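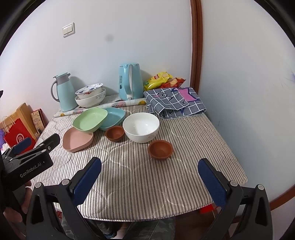

Attachment 1: corner table, kettle at the back, jug to the left

Ticket 483 — Kettle corner, second floor
Opened by: Florence Melnyk
Assigned to: Isabelle Beaulieu
Category: Kitchen / Other
Status: Pending

Monday, October 5, 2026

Reported problem: Kettle clicks off before it boils. Tea comes out the color of tea and tastes like a rumor of it. Same complaint as in July, which was closed as "user expectations."

09:14 IB — Asked Florence if the kettle was seated properly on its base. She replied "yes" in a font size I took personally.

09:40 IB — Went to look. Lifted kettle, put it back down. The quilted cloth puckers, so I moved the kettle to a flatter patch and tried again. Clicked off early. Moved it back.

10:05 IB — Filled it with 900 ml and timed it. Off at nearly two minutes, water warm enough for a baby's bath. Tried another outlet, same result. So the wall is innocent.

10:20 FM — Could we also do something about the table while you're there? There's a rolled sheet lying right across it and I have to reach over it for the kettle. The bowls are stacked crooked too.

10:22 IB — Bowls are out of scope. The small one doesn't sit level in the big one and I'm not opening a ticket with geometry. Will ask who owns the roll.

11:30 IB — Descaled with the Vuklow powder, two rounds, rinsed three times. A fair amount of white grit came out. Boiled fully on the next try, and on the one after.

11:48 FM — Tastes like lemon.

11:50 IB — Rinsed again.

13:15 FM — Better. The insulated jug is still good for the afternoon if somebody fills it at lunch. Also, whose chips are those by the wall? Asking for myself.

13:20 IB — Chips are not covered by this ticket. See 467, "Missing snacks," still open, also yours.

Next step: check again Thursday. If it clicks off early, order a replacement from Oser. Roll still unclaimed.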